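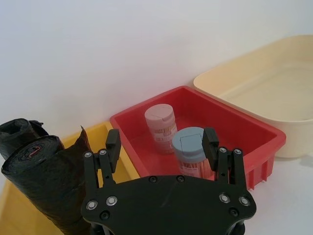 Red plastic tray

Fesside Wrestling Supporters Club
Minutes, general meeting, Thursday, July 25, 2019

Present: Ayanda Makhubela (chair), Barnabás Antal, Kornél Magyar, Ivan Nazarenko (minutes), plus members
Apologies: Živko Kolev – working nights

Started late, projector.

1. Last minutes
Agreed. One fix: the cage match was at Sengate, not Brzozowska. Ivan to correct the copy on the site.

2. Memorial night
Long discussion. Barnabás wants a ten-bell salute before the first match, lights down, names read out. Kornél fine with the bell but says reading every name took too long in January and the crowd got restless. Ayanda – only names from the local circuit this time, big TV names go in the program. Agreed, 4 for, one against.
Photos for the program wall: families to be asked first, every one of them. No causes of death printed. Barnabás asked for that to be minuted after the row last time.

3. Ring hire
Skasus quoted 3000 for ring, mats and crew, two days. Higher than last year. Kornél asked if one day is possible, they said only if we do teardown ourselves. Members not keen, teardown last time went past 2 am. Ayanda to call them back and ask about ropes as well, the top one was sagging by the main event.
No decision tonight.

4. Tickets
Hall holds 200 seated with the ring in. Price stays at 20, kids half. Question from the floor about ringside costing more – voted down again. Front row to be first come as usual, no coats on chairs before doors open.
Barnabás still has the old ticket stubs, please can he bring them.

5. The card
Main event not confirmed. Masked tag match is confirmed, both teams. Women's title match likely, waiting on one wrestler's knee. Živko sent a note asking for a battle royal to close – some support, but Kornél worried about the number of people in the locker room, it's tiny and has one shower.
Živko to send a list of who he would put in it.

6. Newsletter
Next issue needs match reports from Sengate and the quiz answers, which got left out. Ivan short of material. Anyone with old programs or posters to scan, bring them in a folder and put your name on the back in pencil.
Letter about the blading article read out. Reply to be printed underneath it, no edits to ether.

7. AOB
Lost at last show: one gray scarf, one replica belt (child's). Ayanda has both.
Bus to Brzozowska – need numbers soon or we loose the booking.
PA microphone crackles, Kornél to try another cable.

Next meeting same room, date to be emailed. Closed after item 7.

I.N.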